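Review: Istell folding backdrop stand with the Plindik black cloth

15 November 2020

I make decorations for small events. Birthdays mostly, sometimes a shop opening, sometimes a school evening. The letters and garlands I make myself at home, but for the thing behind them, the wall if you like, I used for years whatever the place had. Sometimes this was a curtain, sometimes a wall with a radiator, and once it was the back side of a refrigerator. In September I decided to buy a real stand with a real cloth, and after two months with it I think I can write something useful for people who are choosing.

I bought the Istell stand in the middle size. It comes without cloth. The cloth I took separately, the black one from Plindik, because the cloth from Istell exists only in white and in a green that I did not like. In the shop they told me that any cloth with a sleeve on top will fit, and this is true, but I will say more about the sleeve later.

What is in the bag

The stand comes in a long bag with one zipper and two handles. Inside are two legs with three feet each, a crossbar in four parts, two small bags for sand (empty, you fill them yourself), and six clamps. The instructions are one sheet of paper with drawings and almost no words. For me this is good, I prefer drawings. But the drawing for the crossbar shows the parts in the wrong order, the thicker part in the end and not in the middle. If you build it like the drawing, the bar hangs down like a banana. I did it wrong two times before I looked at the photo on the bag and understood.

When you know how it goes, one person can put it up in 16 minutes. I measured it at my third event with the phone. With two people it is faster, but not very much, because the slow part is to get the cloth on the bar and this is one person's work anyway.

The cloth

The Plindik cloth is heavy for its price. It is a matte black that does not shine under lamps, and this was my most important wish. My old cloth, which I borrowed from a neighbor, looked gray in the evening and every fold was a white line. With this one the folds are still there, but you must look for them.

It comes folded in a small square and it must be ironed or steamed before the first use. The label says low heat. I used a steamer and hung it over the door for one night, and in the morning it was fine except one fold in the middle that stayed for two weeks. Now I roll it on a cardboard tube and I have no more problem with this.

The dust is a problem. Black cloth takes every hair and every thread, and if you have a cat, you will know the cat very well from this cloth. I always carry a lint roller in the bag now. A friend told me to wash the cloth, but the label says no machine, and I did not want to try it.

The sleeve on top is a little too narrow for the Istell bar. It goes in, but it goes in slowly, like a foot in a wet boot. I opened the seam at one end and sewed it again one finger wider. If you do not sew, take the cloth with rings, it costs more but it will save you this work.

Putting letters on it

Most of my customers want a name or a short word in large letters. I cut them from foam board and paint them, and then the question is always how to hold them on a soft cloth so they do not fall in the middle of the speech.

I tried safety pins first. They hold well, but you see the hole after, and on foam board you need to glue a loop on the back. Then I tried double-sided tape, and this was bad. On the Plindik cloth the tape takes the fluff and after one hour it holds only the fluff. What works best for me is hook tape glued on the back of the letter, with a small piece of the soft side sewn on the cloth. It is more work in the beginning, but the letters stay and I can move them a little.
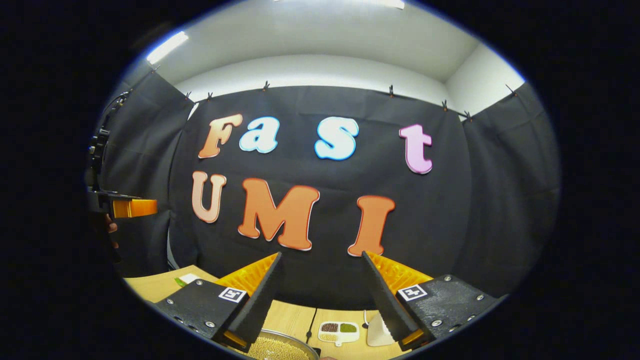

The second way is thin fishing line from the crossbar. For this the Istell bar is good, because it has a small groove in the lower side and the line does not travel to the left and right. I use it for heavy letters, the ones from wood. You need two lines for each letter, otherwise it turns slowly and shows its back to the guests.

About color I can say only my own opinion. On black, light colors with a thin white edge are easy to read from far away. Dark blue and dark red disappear, also when they look strong on the table at home. I made one set in dark green for a shop and I had to paint it again the same evening.

How stable is it

Indoors, very stable. Children ran into it at two parties and it moved but did not fall. The feet have rubber ends that do not leave marks on a wooden floor. One rubber end came off in the second week and I glued it back.

Outdoors I would not trust it, even with the sand bags. I used it one time in a garden with light wind and the cloth became a sail. Two uncles had to stand behind it during the whole cake. The shop says the stand is "for indoor and outdoor use." I would write only "indoor" there.

The screws that hold the height are plastic. This is what I like least. You must turn them quite hard, and I can feel that one day one of them will break. I wrote to Istell to ask about spare screws and they answered after five days, politely, that spare screws come in a set with new clamps. I do not need new clamps. I ordered the set anyway.

Price and comparison

Before I bought, I compared with two others. The Florau stand is the one that professional people have. It is all metal, also the screws, and it carries much more weight. It was on sale for 2778 and this is simply too much for someone who makes three parties in a month. The Erraji stand costs 200 more than the Istell, and it has better feet, but its bag is so thin that the one in the shop was already torn at the zipper.

I paid 950 for the Istell with the Plindik cloth together. For this money I am content. If I made weddings every week I would save for the Florau and not think more about it.

Small things I noticed

The bag is long. It does not fit across the back seat of a small car, you must put the front seat down and let it lie through the middle. On the bus it is not pleasant for you or for the others.

The six clamps are good and strong, but the orange tips are ugly on a black cloth. I painted them black with nail polish.

The lowest height is still quite high. For a children's table I would like to have it lower, but the legs do not go down more, and when I clamp the cloth in the middle it looks like a mistake.

The crossbar can be used with three parts in place of four, for narrow rooms. This is not written anywhere in the instructions. It works well and the bar is also straighter this way, so in living rooms I do it almost always.

My rating

Istell stand: four stars of five. I take one star away for the plastic screws and for the wrong drawing.

Plindik black cloth: four stars of five. The color is very good. The sleeve should be wider, and please put a lint roller in the package.

If somebody has used the white Istell cloth with light from behind, please write in the comments if you can see the bar through it. I have an order for a christening and I must decide before the end of the month.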